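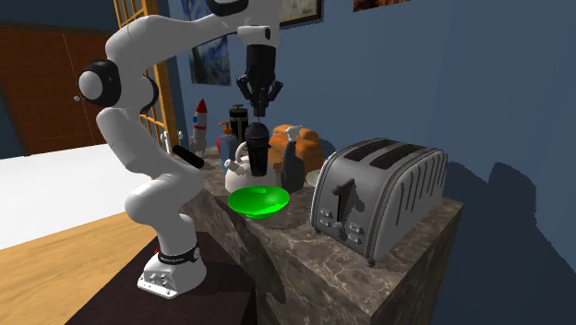
Spent four days on the coast between Ellby and Irkum this month. Putting my notes in one thread for people who asked about going in the off season. Prices and times are from 14 February 2025 and the days before it.

Getting there. The train stops at Egan, which is inland. From Egan the number 73 bus goes down to Ellby and then along the shore to Irkum. It runs every two hours in winter. The last one back leaves Irkum at 6:40 in the evening. Miss it and you need a taxi, and there are only two drivers in winter.

Buy the bus ticket at the station window in Egan. The driver takes cash only and didn't want to break a large bill. A day pass covers both directions and you can get on and off.

Ellby first. It's a fishing town with a long harbor wall and one main street behind it. Most of the hotels on the front are closed until April. I stayed in a guesthouse up the hill run by Edileuza Guerra. Plain room, good heating, breakfast from seven. She has 14 rooms but only opens the back ones in winter.

The fish market in Ellby opens when the boats come in. Some days that was before eight, one day it was after ten. They post a time on the door the night before. You can walk in and look without buying.

Old town is up the steps from the market. Stone houses, a small square, a church with a square tower. The church was locked both times I tried. The bakery across from it sells a flat almond cake by weight. Ask for the end of the tray if you like it darker.

From Ellby there is a footpath to Caline. It's a village on the headland, population 300 according to the sign. The path follows the cliff most of the way and took me two hours and ten minutes with stops. Easy until the last part, which is steep and was muddy.

Wear proper shoes for it. I did the first half behind a couple in canvas sneakers and they turned around at the stream.

Caline has a watchtower, a fountain and one bar. The tower was built to look out for raiders and you can climb it on the outside stairs. No ticket, no gate. On a clear day they say you can see the islands. I had low cloud and saw the parking lot.

The bar in Caline does one lunch a day. I got chickpeas with salt cod, bread and a glass of wine. It closes at three. There's no store in the village in winter, so bring water.

You can walk back the same way or go up to the road and wait for the bus. The stop has no shelter. I waited 35 minutes in the wind and would walk next time.

Irkum is the bigger place and the one most people have heard of. The Roman site is on the south side, ten minutes on foot from the bus stop. Winter hours are ten to four. The ticket also gets you into the museum in town if you use it within two days. Keep the stub.

I took the morning tour with Gráinne Cronin, who has been guiding there for nine years. Hour and a half, small group. She spends most of it on the fish-salting tanks and the street of shops, less on the villa. I had walked straight past the tanks the day before and not known what they were.

The villa has the mosaic that's on all the postcards. Part of it was covered for repairs. The section with the border is still open and you can see it from the raised walkway.

The museum is two floors. Downstairs is pottery and anchors, upstairs is coins and glass. Labels are in three languages downstairs and one upstairs. An hour is enough unless you like coins.

Food in Irkum. Half of the places on the beach are shut. The streets behind the town hall are better anyway. I had rice with squid one night and a plain grilled sea bream the next. Kitchens open at eight thirty. If you show up at seven you'll get olives and a look.

Parking, for the people who messaged. The beach lot in Irkum has 1,000 spaces and is free until the end of March. I never saw it more than a quarter full. In Ellby, park at the top of the hill. The harbor streets are residents only and I saw a car being towed.

Weather was one day of sun, two gray, one with rain until noon. It gets cold once the sun is behind the hill, so take a real coat.

If you only have one day, I'd do the early bus to Irkum, the Roman site, lunch, then get off in Ellby on the way back. Caline needs its own day.

Correction on the bus: on holidays the 73 stops at Ellby and doesn't go on to Irkum. The holiday timetable is on the back of the regular one.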